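Speaker notes: grout and small-format tile, Vinberg kitchens

Start with joint area. Smaller tiles mean more grout per square foot, so more cleaning. Sample: 826 joints. 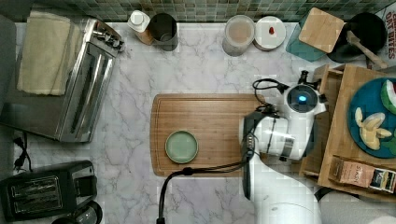

Kathleen Ó Flaithearta objected at the August run-through that joint width matters more than tile size. Concede this, then go to sealers.

Sealer slide. Two coats, wipe off excess. Cement grout only; skip epoxy. Pale grout shows missed spots late. 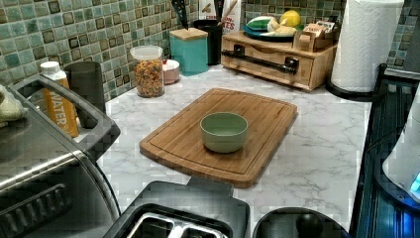

Color choice comes before sealing. Order a sample stick and check it dry. With mottled tile in teal, gray and cream, as on this backsplash, a mid-tone is safer than white.

Last topic: the joint at the counter. Flexible sealant, no grout.
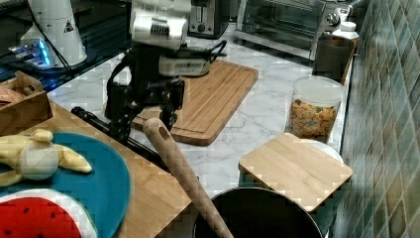
Higinio Galindo asks whether sanded caulk counts. Yes, if it is rated for movement. Take further questions.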